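Workshop notebook, Senham, 16/07/2023
Blocks: the green one

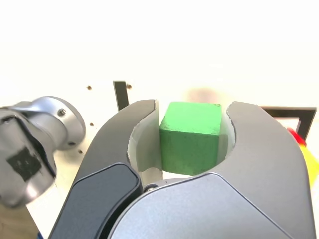

Svenja Zaugg

Right, the green cube. I've been meaning to write up the block box for ages and this one is as good a place to start as any, as it's the one everybody grabs first (it's so bright, you can find it from the other side of the room).

The edge between the top and the front is getting tatty. Little dark specks all along it, worst towards the left corner, and more scuffing at the far right corner of the top. The faces themselves look fine to me, it's the edges that take the beating! I rubbed at the specks with a damp cloth and then a bit of washing-up liquid and got precisely nowhere, so I'm calling it wear and leaving it alone. Ankit wants to go over it with fine paper, 800 or even 2,000, but I'd hate to lose the sharp corners and end up with a block that doesn't sit square next to the others.

Latifa asked whether we could just paint over the marks. We tried that in April on one of the Tidport blocks and the paint came up in flakes within a fortnight, so no, please, not again. If anyone does fancy a go, use one of the 4 spares in the drawer under the window and write on the lid which one you've had.

Also, the Lungu catalogue has a similar green under 419. I've sent off for a sample and will hold it against ours in daylight when it comes, the strip light makes every green look slightly ill.

Ludmila, your ruler is in the block box. No idea how long it's been in there.

Still to do: same check on the red and the yellow, and find a box with a lid that shuts.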